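4. Setting up the breath test interlock

The Medve interlock does not let the engine start before the driver gives a breath sample. Do these steps with the car parked and the hand brake on.

1. Turn the key to position II and wait 60 seconds.
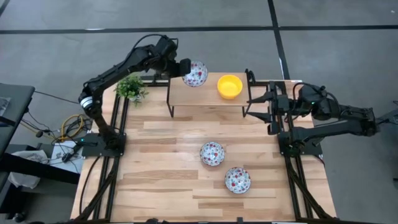 2. When the display shows READY, blow evenly until you hear the second tone.
3. If the test is refused, wait 90 seconds – then try again. After 3 refused tests the unit is locked.
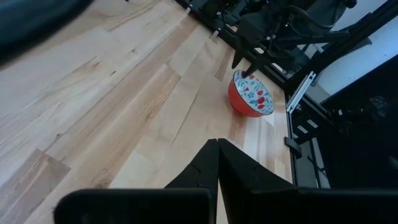 Light wooden tabletop, close view.

Caution: Do not give a sample while the car is moving.

4. Keep the unlock code from Clasetti outside of the car. 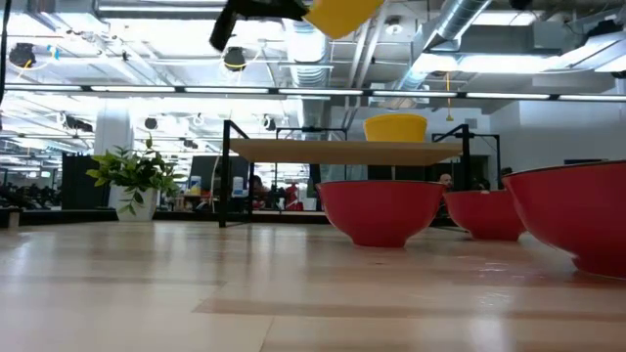
5. Press MENU to save the settings.

Related items
Changing the mouthpiece
Error 33
Service points in Hellville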